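Home Build Safety Checklist, Arm Project
Workshop bay 5, checked in November before any powered run

1. Emergency stop within reach of the operator: PASS
Comment: Fine today. It was also fine last time, and then it ended up behind the paint shelf.

2. Simulation run before live motion: PASS, WITH DOUBTS
Comment: The builder treats the Marnetti kitchen model as proof. I treat it as a drawing that moves. Views from the model are below. 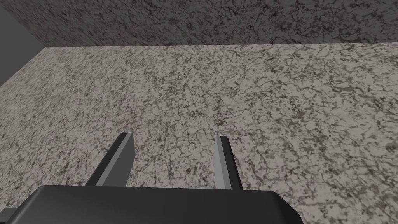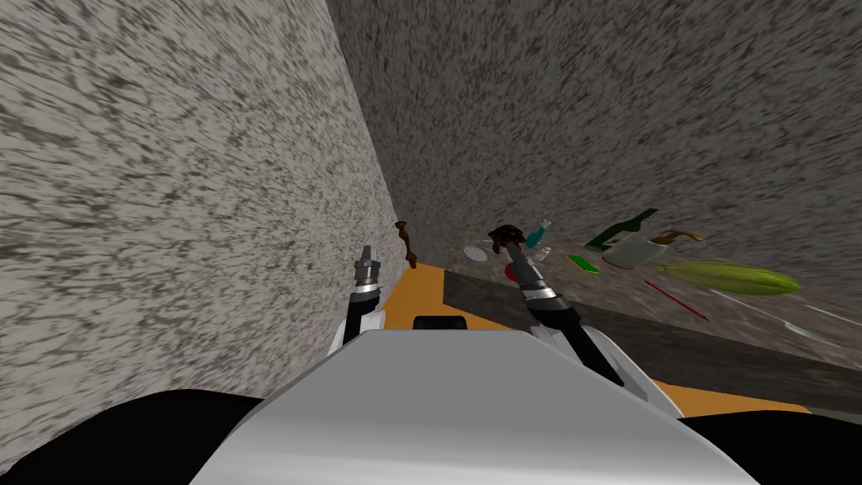
3. Grip force limit set in software: PASS
Comment: Limit is in the config file. Anyone with a keyboard can change it. I want a hardware limit too.

4. Nothing breakable inside arm reach: FAIL
Comment: Two glass jars on the real bench. "It knows where they are" is not an answer.

5. Cables tied and strain relieved: FAIL
Comment: The Ernico harness rubs on the elbow bracket. Tape is not strain relief.

6. Power supply fused and labeled: PASS
Comment: Fused, yes. The label says Karar and the paperwork says Weerasinghe. Find out which.

7. Run log kept: PARTIAL
Comment: 379 simulated runs logged, nearly all marked "good" with no note on what good means. Stops are not logged at all.

8. People clear of the arms during motion: NOT CHECKED
Comment: Needs a floor line. Ask again when there is one.

Result: no powered run until items 4 and 5 are fixed and rechecked.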